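How to Fold a Bulky Knit Sweater (and Which Advice to Skip)

Filed under: Laundry and Storage

Most sweater folding guides promise more than a fold can deliver. I have read that the right technique will double your drawer space, keep moths away, stop pilling and make you enjoy getting dressed. A fold does one useful thing: it turns an awkward shape into a rectangle that stacks. If it does that without leaving a hard crease across the chest, it has done its job.

I tried five methods on the same pile of knits over one winter, and the plain sleeves-in fold is the one I kept. It takes less than a minute and works on a bed.

What you need

A flat surface wider than the sweater. A bed is fine. People will tell you to use a table because a mattress is too soft, and for dress shirts they have a point. With a thick knit I could not tell the finished folds apart.

You do not need a folding board. I bought the Plurgate one, which is a hinged plastic panel, and it is sized for T-shirts. A heavy sweater hangs over it on all sides and slides off when you flip the first wing. It now lives under my printer.

Before you start

Make sure the sweater is completely dry, including the ribbing at the cuffs and hem, where thick yarn holds water longest. Feel the underarms too. If anything is cool to the touch, leave it flat for another night.

Empty the pockets if it has them. Fasten buttons on a cardigan, or at least the top, middle and bottom ones. Zippers go all the way up.

Pick off lint if it bothers you. I used to go over every sweater with a roller before putting it away and stopped after I noticed that I was doing it again when I took them out.

Step 1: Lay it flat

Put the sweater down with the neckline at the far side of the bed and the hem toward you. Front up or front down is a matter of taste. Face down gives you a neater front when you are finished. Face up lets you see what you are doing with the neck. I go face up for crew necks and face down for anything with buttons.

Smooth it with the flat of your hand, from the middle out to the sides. Don't pull at the hem to get it straight. Loose knits stretch when tugged, and the hem is where it shows.

Step 2: Bring the sleeves in

Take one sleeve at the cuff and fold it straight across the upper body. The crease should fall at the shoulder seam or slightly inside it. Do the same with the other sleeve, laying it over the first. You want both of them lying crosswise in one band below the neck.
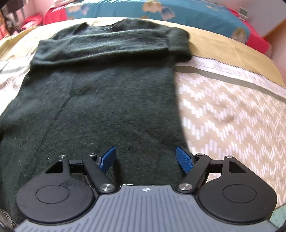 Sleeves folded in across the upper body, lower body still flat.

The band will be thick and it will look a little rumpled. Leave it. Many guides have you double each sleeve back down along the side at this stage to spread the bulk, and on a thin merino that works well. On a fuzzy, heavy knit it gives you two ropes down the sides and a hollow in the middle, and the stack tips over.

If a cuff sticks out past the side of the body, tuck it back so it sits on top of the band. A bunched cuff is not worth starting over for. It will be on the inside when you are done.

Step 3: Fold the sides, or don't

For a drawer, fold each side of the body in by a few inches so that the whole thing is as wide as the space it is going into. Measure the drawer once with your hand and remember it. Mine takes one hand span and a thumb.

For an open shelf, I skip this step. A wide, low fold stands up better in a stack, and every extra fold adds a layer. Several sites insist that the sides must always be folded to "protect the seams." I have found no sign that a side seam needs protecting from a shelf.

Step 4: Fold up from the hem

Bring the hem up to meet the bottom of the sleeve band. Then fold once more so that the lower half lands on top of the sleeves. You should have a fat rectangle with the neckline along one edge.

Very thick sweaters sometimes refuse the second fold and spring open. In that case bring the hem straight up to the neck in one go and call it finished. The result is larger and flatter and does no harm to anything.

Flip it over so the smooth side is on top. Press down gently with both palms to let the air out - gently, as you are not packing a parachute.

Step 5: Stack

Put the heaviest knits at the bottom and stop at four or five. A taller stack looks good until you want the second one from the bottom.

If you would rather file sweaters upright in a drawer, try it with two before you redo the whole closet. Upright filing is lovely with T-shirts. Bulky knits slump as soon as you remove one, and then you are folding again.

Things I would not bother buying

Vacuum bags. The Hurkinetti set I tried did shrink the pile for a while. By March two of the bags had let the air back in, and the sweaters in the others came out with sharp creases that took days to relax. I might use them for a move. For a season in the closet, a cotton pillowcase does fine.

Acid-free tissue. It goes between the layers to soften the creases, and it may well help with something delicate and old. On everyday knits I ran half a shelf with it and half without, and saw no difference.

Shelf dividers. I do use these, a wire pair from Kröger, but only because my shelf is long and the end stacks lean. A row of books does the same work.

Common problems

The neck looks squashed. You probably folded the body up over it. Leave the collar at the edge of the rectangle, and for a turtleneck fold the neck down once before you begin.

One side is fatter than the other. One sleeve has gone in farther than its partner. Open it back to Step 2 and even them up.

There is a line across the chest when you unfold it. Hang the sweater over the back of a chair for the evening. If the line is still there, a little steam from a few inches away usually takes care of it. Folding it along a different line next time helps as well.

Comments on this page are closed after 484 replies, a good many of them about fitted sheets. I don't have a method for fitted sheets.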